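Ticket: Memorial pages for former teachers, names broken and entries missing
Product: Lamalard Tributes, school edition
Submitted by: Drovwood Technical High School, alumni office
Opened: 17 June 2025
Priority: normal, please see the note on the deadline
Status: solved, one question open

Description of the problem

Good morning. We are a public school with shop classes and a career counseling office. On our website we keep memorial pages for teachers, counselors and principals who passed away. Each page has the obituary, the years of service, and a guest book where former students can write. The pages were on our old website and we moved them into Lamalard Tributes last week.

After the import I found two problems.

1. The name Ó Dálaigh is not shown correctly. The first letter became two strange characters, and the same happened with the letter á. This name is important for us because the Ó Dálaigh Fund pays for the tool sets of our graduating students, and many families ask for gifts to the fund at the end of the obituary. The search finds the broken name on 146 guest book entries and obituaries.

2. The list of staff is too short. My file has 515 people in it. After the import I see 500 people in Lamalard. The guest book entries come from a separate file, and there all 1,529 are present, but some of them are now connected to no person. They are shown under "Unassigned."

The deadline: in July we have a reunion for the machine shop and carpentry classes, and the families are invited. I would like the pages to be correct before the invitations go out with the link.

What I tried already

Opened the file in a text editor. The name is correct there, with both accents.

Imported the file again into the test area. Same result, both problems.

Opened the pages in a different browser and on my phone. Same result.

Changed one name by hand in the Lamalard editor and saved. The name stayed correct, so I think the display is fine and the import is the problem.

Saved the file from the spreadsheet program again, this time as "CSV UTF-8." The accents are now correct in the test area. I did not do this on the real site yet, I was afraid to create every person two times.

Looked at which people are missing. They are the last ones in the file. I sorted it by last name, so they all start with W, Y or Z. One of them taught metalwork here for his whole career and his daughter wrote to us that his page is gone — I answered her that we are working on it.

Update, same day, afternoon

I made a small file with only the missing people and imported it in the test area. They appeared immediately. But their guest book entries are still under "Unassigned." I tried the button "Match entries" and it ran for a while and then said "0 entries changed."

Our website is hosted by Jitside, so I wrote to them also and asked if the limit comes from the server.

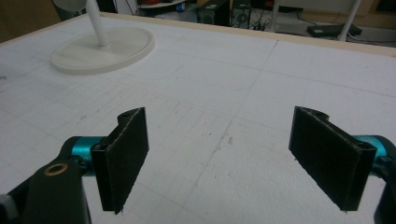
Jitside: We checked the log for your account and there is no limit on our side. The import stops by itself after row 500, with no error, so it is a setting in the import tool. For the guest book entries, please compare the ID column in both files. If the small file was saved without the leading zeros, the match will not find the people.

Second update

The IDs were the reason for the entries. The spreadsheet program removed the zeros at the beginning when I opened the file. I set the column to "Text," made the small file again, deleted the wrong people from the test area and imported one more time. "Match entries" now works and "Unassigned" is empty.

Then I repeated all steps on the real site in this order:

Export a backup from Lamalard.
Set the ID column to "Text" before saving.
Save as CSV UTF-8.
Split the staff file in two parts, each below the limit.
Import part one with "Update existing people" switched on.
Import part two with the same setting.
Press "Match entries."

There are no double pages. The Ó Dálaigh name is correct in the obituaries, in the guest book and in the search. I wrote to the daughter and sent her the new link to her father's page.

Open question for Lamalard

Could the import page show a message when the file is longer than the limit? I read the help text two times and I did not find the limit there — maybe it is written in another place. Also, the date of each guest book entry from part two now shows the day of the import. The old dates are still in my file, in the column "written_on." Please tell me which name this column must have, and I will import it again.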